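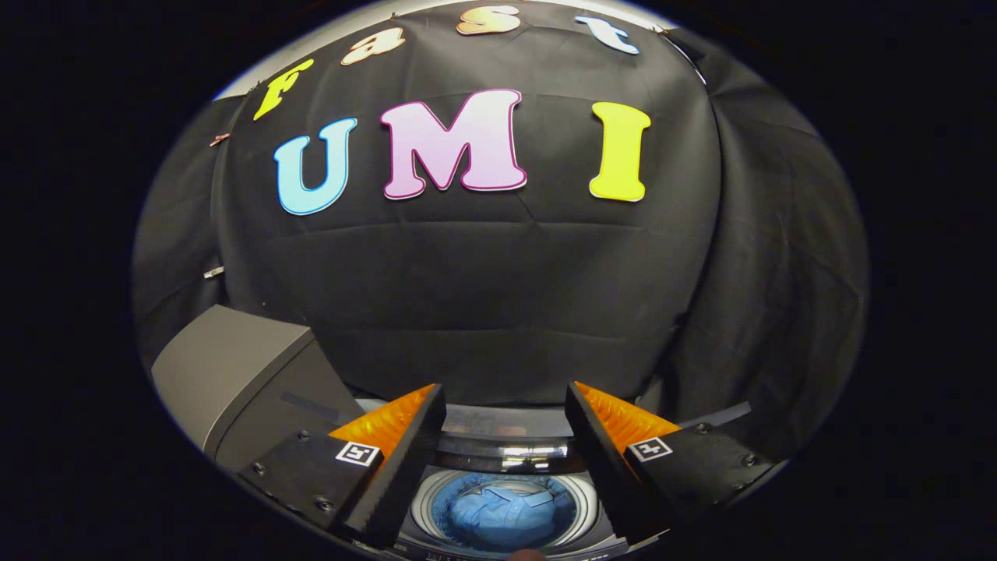 By Corinne Haddix
Kids' Page Writer, Wotness

Filed under: Words & Writing > How Come?

How Come We Have Big Letters AND Small Letters?

A is A. Easy. But then there's a, which is also A, except it looks nothing like it! Same with G and g, and R and r. If you're learning to read English you have to learn 26 letters and then, surprise, you have to learn them all over again in a different outfit.

I got thinking about this while I was cleaning out my desk and found a bag of 37 foam letters (mostly capitals, and way too many Qs). So I spent a whole afternoon at the Atavlow library finding out who to blame. It's a long story with sheep in it.

Capitals came first

Let's go back 2,000 years to ancient Rome. When the Romans wanted to put words on a big stone building, they carved them with a hammer and chisel, and they used capitals. Straight lines are good for carving. Have a look at I, L, T, E and M – hardly a curve in sight. The word FAST in capitals would have been pretty quick work, apart from that wiggly S.

They often didn't bother with spaces between words, either. TRYREADINGAWHOLEPAGELIKETHISANDSEEHOWYOUFEEL. Sometimes they put a little dot between words to help people out, and sometimes they didn't.

And the Romans were missing some of our letters! They had no separate U. They had one letter that looked like V, and it did both jobs. They didn't have a J either, so I had to do that work too. J is really an I that grew a tail. And W started out as two of those U/V letters squashed side by side, which explains why we call it "double u" even though it looks a lot more like double v. (In French it really is called double v.)

Then people got in a hurry

Carving is slow. Writing with a pen is faster, and when you write fast your letters change. Try it. Write a capital E ten times as quickly as you can and watch what happens to the corners. They go round! Your pen doesn't want to lift off the page and start again, so it cuts across and makes loops.

That's pretty much what happened to the whole alphabet, only it took hundreds of years. Capital letters written quickly, by lots and lots of hands, slowly turned into smaller, rounder ones. Some letters grew sticks going up, like b, d and h. Some grew tails hanging down, like p, q and g.

There was another good reason to write small. Before paper was common in Europe, books were made from parchment, and parchment is animal skin – sheep, goat or calf. A big book could use up the skins of a whole flock! If you could fit more words on each page, you needed fewer sheep. I bet the sheep were in favor.

More than 1,000 years ago, people copying books in what's now France and Germany started using a neat, clear style of small letters. It had spaces between the words, too. If you saw a page of it today you wouldn't understand the Latin, but you'd recognize most of the letters. Our small letters are their great-great-great-(keep going)-grandchildren.

The writers still liked the old capitals, so they kept them for special places such as titles and the beginnings of things. Two sets of letters on the same page, and we never went back to one.

Why are they called uppercase and lowercase?

This is my favorite part. After printing presses came to Europe, every page had to be put together out of tiny metal letters. A printer kept them in big flat wooden trays called cases, with a little compartment for each letter. Many printers set up two cases, one above the other. Capitals went in the upper case. Small letters, which got used the most, went in the lower case where they were easy to reach.

So "uppercase" just means "from the top tray"! At the top of this page it's the other way around, with the lowercase word "fast" above and the uppercase UMI underneath. An old printer would have grumbled.

What's with the dot on the i?

It has a name. It's called a tittle (go ahead and giggle, I did). In some old handwriting, the letters i, m, n and u were all made of the same short up-and-down stroke. One stroke for i, two for n or u, three for m. Now think about writing the word "minimum." It would look like a fence! So writers began putting a small mark over the i so you could find it.

Does everybody have capitals?

Nope! Greek and Russian have them. Arabic, Hebrew, Hindi, Chinese and Japanese don't, and people read those perfectly well. German goes the other way and gives a capital to every single noun, so even a Sandwich gets one.

Try it yourself

Set a timer for 30 seconds and write your name in capitals as many times as you can. Then do another 30 seconds in lowercase. Which one got further? Mine was lowercase, but I do have a double d, so your name might come out differently. Look at the last one you wrote and see what shape your letters have turned into.

Comments (3)

purplepencil: my name has 2 i's so i get 2 tittles. my brother has none ha ha

MsRoom6: We tried the timer activity before lunch. Capitals won for a few students with short names. Lots of arguing about whether the messy ones counted!

owlfan: why does Q need a tail

More from How Come?

How Come Pencils Are Yellow?
How Come the Keyboard Isn't in ABC Order?
How Come Barua Has Two Clock Towers?
A Rainy Afternoon at the Fukham Print Shop
How Come We Say "Dozen"?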